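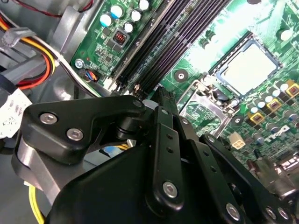
The green motherboard of an open desktop computer.

New book: The Salt Stairs of Qian, by Xiaoyan Luo

Our readers who waited for the second book of the Qian stories can be glad, because it comes out in December. I had the chance to read it early, and I would like to write a few words for those who don't know the series yet, and a few more for those who do.

Qian is a city built on the side of a dead volcano. The rich families live at the bottom, near the harbour, and the poor live at the top, where the air is bad and where the water must be carried up by the salt stairs. In the first book we met Jinance, a girl of the upper city who can hear what was said in a room long before she entered it. This gift is forbidden, and at the end of that book she had to leave her brother behind and run away on a ship. Many of you wrote to me that this ending was cruel. I agree with you a little.

The second book starts three years later. Jinance is now working as a listener for the judges of Skosley, a cold northern town with very strict laws and very good soup. She sits behind a curtain, and she tells the judges what the walls remember. One morning she is brought into a small room where a glass merchant has died, and the voice she hears there is her brother's voice. From this moment she has to decide if she will tell the truth, as she has sworn, or go home.

I don't want to tell more of the story. What I can say is that the middle part, with the long journey back through the marsh country, is for me the best writing that Luo has done. There is a chapter about a ferry which has hardly any action in it, and I read it two times. The magic has also become more difficult. In the first book Jinance could listen as often as she wished. Now each listening takes away one of her own memories, and she doesn't know which one until she looks for it. Near the end there is a page where she tries to remember the name of her street. I had to put the book down for a while.

Some things I liked less. The three judges are not easy to keep apart, and the oldest one speaks so much in proverbs that I began to jump over his lines. The map at the front shows only the harbour, although most of the book happens elsewhere. And readers who start with this volume will be lost for around 50 pages, so please take the first one before it.

The English translation is by Dilwyn Rowlands, who also made the translation of the first book. He kept the old names for the winds and the hours without explaining them, and after some time one understands them quite naturally. Qusai Nimri has drawn the cover again, this time with the stairs at night.

The publisher is Flulico, and the book will be sold as a paperback and as an e-book. An audio version is planned for later, but I couldn't find out who will read it.

Our reading circle will talk about both Qian books in the new year. Reinaldo Conceição is going to lead the evening, and he asks that everyone reads at least until the ferry chapter. If you would like to borrow the first book, please write to Meifang Zeng, who keeps the list of our lending copies. They may be kept for three weeks, and please don't pass them on to a friend without telling her.

Next time I will write about short stories with ghosts in them. If you have a favourite one, send me the title.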